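Setting the wrist camera exposure before you record

Auto exposure is fine for looking around and bad for training data. Each time the gripper closes in on something dark, the camera brightens the whole view, and your policy ends up learning the brightness change along with the motion. We lock it on every station at Dorton. The steps below assume the Skakell capture node is already running.

1. Park the arm at the pose where it will spend most of the task, usually just above the object. Don't do this from the home pose.

2. Open the camera panel and turn off auto exposure and auto white balance. Turn off both. Leaving white balance on gives you a slow color drift that is hard to spot until you play back a whole session.

3. Set gain to its lowest value, then raise exposure until the darkest object still shows some surface detail. On our headphone task that meant an exposure value of 1783. Your lights will call for something else.

4. Check the bright end. If a white background reads as pure white everywhere, come down a little. Losing a bit of background is fine – losing tile lines or object edges is not.

5. Jog the wrist through the full approach and watch the histogram. It should shift as the view changes, but the exposure readout must stay put.

6. Save the profile and restart the node. Some driver versions drop the lock on restart, so read the value back:

skakell cam get exposure

7. Record 14 short episodes and step through the last few seconds of each. Look at the fingers and at whatever sits next to them. If the near parts are soft, that is focus or motion blur, and more gain won't help. Shorten the exposure and add light.

If you change the lamps, redo steps 3 to 7 and save under a new profile name. Don't mix profiles in one dataset without tagging them.

Comments

Step 6 caught me. Readback said 1000, which is the default on my driver.

Does this work with two wrist cameras?
– Yes, lock each one separately.

Related
Bragança lighting notes
Hand-eye calibration in Cestodgate
Trimming idle time from episodes
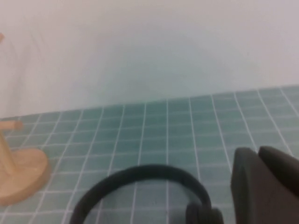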